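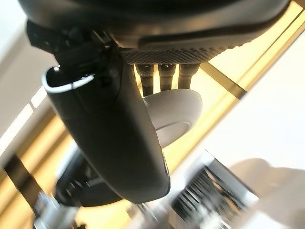

Figure 1. Perforated grille and three dark nozzles above a white rounded object.

Lens Transmittance and Frame Fit in Low-Cost Children's Sunglasses
Triin Grigaitė
Project report, Applied Optics II

1. Background

Sunglasses for children are sold in large numbers at low prices, and most carry a label stating that they block ultraviolet light up to 400 nm. A buyer has no simple way to check the label. A dark tint reduces visible light but says nothing about the ultraviolet range, and a dark lens with poor UV absorption may be worse than no lens, as the pupil opens wider behind it.

The project compared three products: the Clekell Mini, the Skernetti Junior and the Wallner K2. Two questions were set. Does each lens meet its stated limit after mechanical wear? How much light reaches the eye around the frame?

2. Method

2.1 Transmittance
Lenses were removed from the frames and cleaned with mild soap. Transmittance was measured from 280 nm to 780 nm in 2 nm steps with the department's spectrophotometer. Each lens was measured at the center and at two points near the rim. The lamp was allowed to warm up before the baseline was taken, and the baseline was repeated after every fourth lens.

2.2 Wear
One lens of each pair was rubbed with a dry cotton pad under a fixed load for 600 cycles. The other lens was kept as a control. Haze was judged by eye against a reference set, which limits the precision of this part.

2.3 Side light
Each frame was placed on a Trelari head form, child size, with a light sensor in the left eye socket. The lenses were replaced with opaque card so that only light passing around the frame was recorded. With no frame fitted, the sensor read 957 lux from the front and 906 lux with the lamp moved to the side. Room lights were off for all readings.

3. Results

All control lenses stayed below 1 percent transmittance up to 380 nm. Between 380 nm and 400 nm the Skernetti lens rose earlier than the other two, with the highest values near the rim. The worn lenses showed more haze but no measurable change in UV transmittance. This agrees with an absorber mixed into the lens material, although the method cannot rule out a coating that survived the test.

Side light differed more than transmittance did. The Clekell frame let through 230 lux with the lamp at the side, the highest reading of the three. Its temples are narrow and the lens is nearly flat. The Wallner frame, which wraps further back, gave the lowest reading.

4. Sources of error

The head form is rigid and has one size only. Frames were seated by hand, and moving a frame slightly down the nose changed the side reading. A positioning jig should be made before the test is repeated. The sensor responds to visible light, so the side readings are only an indirect guide to UV exposure.

5. Further work

Repeat section 2.3 with a UV sensor and a second head form. Add a polarized model. The raw spectra are stored in the course folder under June.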